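Nov 13, 2024 | By Aisyah Chin
Filed under: Careers, Trainee Intake, Talks

Speaker notes: Applying for the Anthorpe trainee posts

Good evening, everybody, and thank you for coming out on a weeknight. (Wait for the back rows to settle.) I know plenty of you came straight from a shift, so I'll try to keep to time, though those of you who have heard me before will know how that usually goes!

Start with the numbers. Last intake we had 3948 applications for 50 trainee places at the Anthorpe works. Let that sit for a second, then tell them a good many of those forms were incomplete and never reached a reader at all.

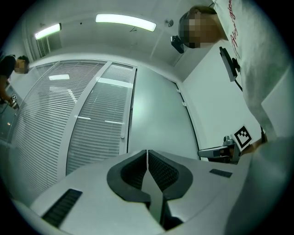
Tasell Recruitment and Training Office

Now the form itself. Please, please read the notice all the way through before you type a single word. The trade you pick on page one is the trade you'll be tested in, and we can't move you from fitter to electrical later, however nicely you ask (and people do ask very nicely). Your name should match your certificate, letter for letter. If you've married or changed it, attach the paper that shows it.

Certificates: scan both sides. If your final marks aren't out yet, a signed letter from your college will do until the end of November.

The written test has 80 questions, and there's no penalty for a wrong answer, so fill in every one. Pause here, somebody always wants that repeated.

Then a word on the Hidayat and Furnow sites. Same pay, same training, far fewer people applying. I started at Furnow myself and was very happy there, even with the bus ride.
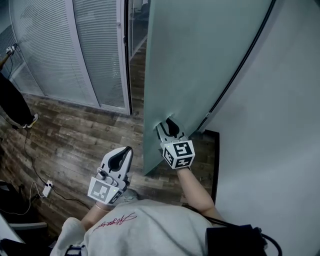 Farid wrote in after the last talk to say that he had ticked Furnow as his second choice without much thought, got called for it inside a month, and wished we'd spent longer on the housing allowance. Fair point, so do it this time: it's paid for up to 12 months, and you have to claim it in your first pay period.

Questions next. Leave the lights up and have the spare forms by the door.

Sign up for our newsletter to hear when the next intake opens. You can unsubscribe at any time.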